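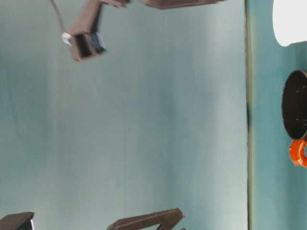
## 2020-08-13, Stotbridge samples

Set up the slow sand column again with the coarser top layer. Feed was the river water from Timside, taken below the weir after the flood went down. Turbidity going in was 65 NTU, well up on the June batch.

- Ran 400 mL through to waste first, then started collecting.
- Flow dropped by a third over the morning. Scraped the top 20 mm of sand and it came back.
- Conductivity of the feed 934 µS/cm. Seems high for river water. Fabrice Pichon thinks road runoff; I'd like a second reading with the Kiani meter before we write it down anywhere else.
- Chlorine demand not done, out of reagent. Setero order is in.

Coliform plates are in the incubator, two per dilution plus a blank. Labels are on the base this time, as the lids got swapped on the last set.

Still to do: rinse the spare column, ask Fabrice for the depth of the Stotbridge well, and find out if the well cap was under water during the flood.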